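Notebooks > Air monitoring > Field and bench, December

8:40 am. Got the first full pull of the Tian reporting tables down overnight and I am so pleased with it. Every site along the river road that files its releases to air, by chemical, by year, with the stack and fugitive lines kept separate (that's the bit we were missing last time). Houda El Sherbiny wrote the import script and it ran clean on the first go. Saved as the raw copy, please nobody sort it in place!

What we have: 206 site-year records once the blanks are dropped. Two sites, Hovix and Jadel, make up most of the solvent numbers, as we thought. The surprise for me is Jedex, the little resin plant behind the rail yard, which I'd had down as too small to bother with. Its fugitive line is bigger than its stack line in every year. Leaks from valves and flanges, in other words, at ground level, and the nearest houses are on the other side of one paddock.

10:15. Plotted reported releases against distance to the nearest house. Houda suggested rings of 200 and 1000 metres and they work really well, you can see straight away which sites need a closer look. Three addresses fall inside the small ring and all three are near Jedex. I'd like a badge sampler on each of those fences if the owners are happy to have one.

Units trap, writing it down so it doesn't bite the next person: the older years are in pounds and the newer ones in kilograms, and the column header is the same for both. Houda caught it when one year seemed to halve. Fixed in the script, old plots binned. 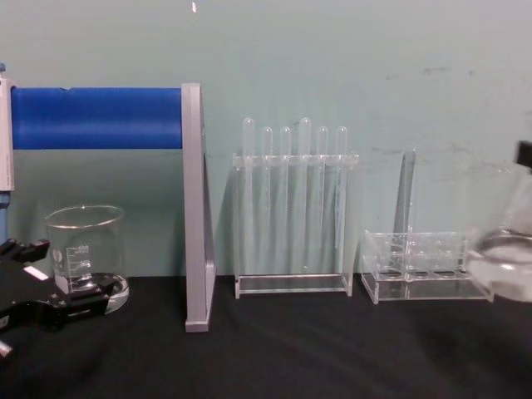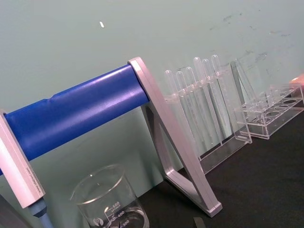
Why are we using our own badges when the plants already report their releases?
The reported figures are mostly worked out from flow rates and standard factors, a year at a time, and they stop at the fence. A badge on a back fence gives us the average in the air at that spot over the fortnight it hangs there, and that's what the people living there keep asking about.

1:30 pm. Badge plan, first round. Two badges side by side at each address, plus one field blank per address that travels with them and stays capped. Hang at breathing height, under the little rain hat, away from the barbecue and the garage door. Write the start time on the tube label AND in the log (last round we had a lovely set of results with no start time for one of them).

Calibration: Houda wants an extra low standard, about 50 on the usual scale, so the curve has something under it where we expect most of the samples to land. Good call. The old bottom standard was well above half of last round's results, so we were guessing down there.

3:50. Rang the council to ask for the wind record from the rec ground mast. They'll send it as hourly averages. Brilliant, that means we can colour each fortnight by how much of it the wind was blowing off the plant, and I've been wanting to try that for ages.

Still to do:
- letter to the three addresses, plain wording, Houda to read it over
- order caps, we're down to the last bag
- check whether Jedex changed its resin line between the last two filings, there's a step in the styrene column I can't explain
- rerun the ring plot with the corrected units and pin it up by the fridge

Back to top | Contact the notebook keeper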